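Skaltham power strip, four months in

I bought this one to replace an old Pradberg strip that had gone crackly, and I wasn't expecting to have opinions about it. Well, I have opinions! It has been on every day for four months now, mostly for charging small stuff.

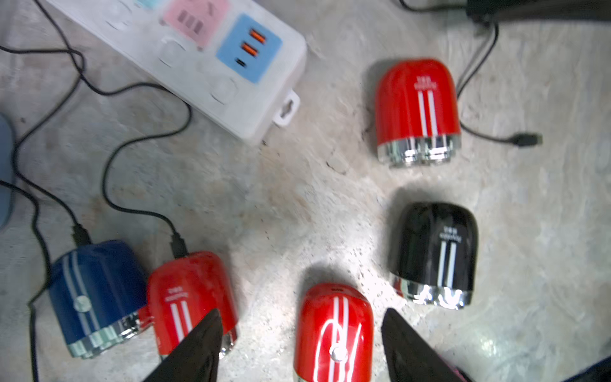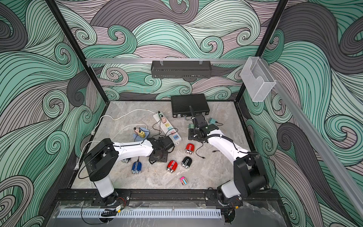

My old strip took up half its outlets with chunky USB chargers, and I was always unplugging one thing to make room for another. Having the USB built in has fixed most of that. You get two orange USB-A ports stacked in a light-blue square with a little black USB-C underneath, and the color really does help when I'm feeling for the right spot half asleep. I do wish there were a second USB-C (everything I buy lately wants one), and I'd happily give up an orange port for it. The white tab at the end with the keyhole opening is handy too – I hung it on a screw under my desk for a few weeks and it stayed put, though I'd have liked the screw to come in the box.

The cord is nice and long. Mine got in the way until I bought a pack of Plikby cable ties, so budget for those if you're a tidy person, which I'm sadly not.

White plastic does show every smudge, and a damp cloth (with the thing unplugged, please) only gets you so far. Still, I've ordered another for the kitchen, where the coffee grinder and the radio have been fighting over one outlet since December.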